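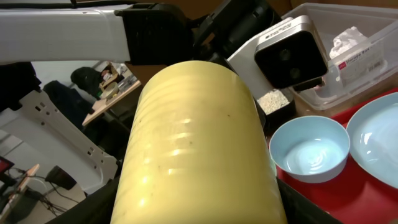

Matholm Two-Finger Gripper, a pair, with wrist cameras
Review by Eulalia Tapia
December 20, 2023

We bought the Matholm pair in March to replace the Plitberg grippers on our two white arms. They have been on the bench ever since, mostly clearing a table: cups and bowls off a tray and into a dish rack, trash into a plastic bin. I have logged 3607 grasps with them. I paid full price and have no ties to the company.

Mounting was easy. The bolt pattern matched our wrists, and each gripper went on with one hex key. The cable is the weak part. It is stiff and too long, so it hangs in a loop that you have to keep clear of whatever the arm reaches over. Bautista Montecinos, who shares the bench with me, tied his back with a strap and lost some wrist rotation doing it. I left mine hanging and planned around it.

The finger pads are good. They hold smooth, round plastic without squeezing it out of shape, and they give a little on a curved side, so a grip that starts off center still tends to close properly. The Plitberg pads were harder and would push a cup away before they had hold of it. The Matholm pads do pick up dust. I wipe them with a damp cloth at the start of each session, and that has been enough.

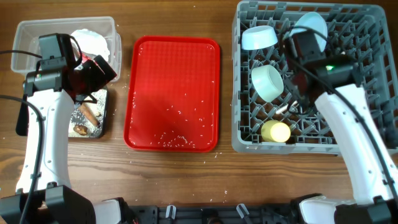

Racks are harder. The fingers are fine, but the gripper body is wide, and between the prongs there isn't much room to open back up after you let go of a bowl. I ended up releasing higher than I wanted and letting the bowl drop the last bit. With the Plitberg I could go lower. If most of your work is in tight spaces, that matters more than the pads do.

The wrist camera has a decent picture at close range and goes soft at arm's length. Mine needed calibrating twice, once out of the box and once after a hard knock against the table edge. The routine takes nine minutes and can't be paused. The status lights are bright and easy to check from a chair.

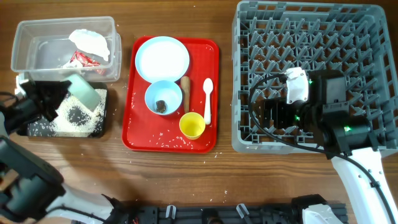 Small and flat things are where I had the most trouble. Grip force is set in software, and the lowest setting is still firm. For a plastic cup that is fine. For something like the crinkled red wrapper in the clear container, force hardly matters, and what you need is a fingertip that can get under an edge. These tips are blunt. A white plastic spoon on the red tray is a fair test of the same thing, and I get it cleanly only if I come in across the handle. Loose rice is hopeless with any two-finger gripper I have used, so I don't hold that against Matholm.

The controller is a Ueda unit sold with the kit. It dropped its connection 2 times in 223 sessions, and both times a restart fixed it. The manual is thin on error codes. Support answered my email the next day with a longer list, and I have taped that to the side of the cabinet.

I also had a Brostero gripper on loan for a short while. It is narrower and better in the rack, but it has no camera and the pads wore quickly. For general tabletop work I would buy the Matholm again – with a shorter cable, if they ever offer one.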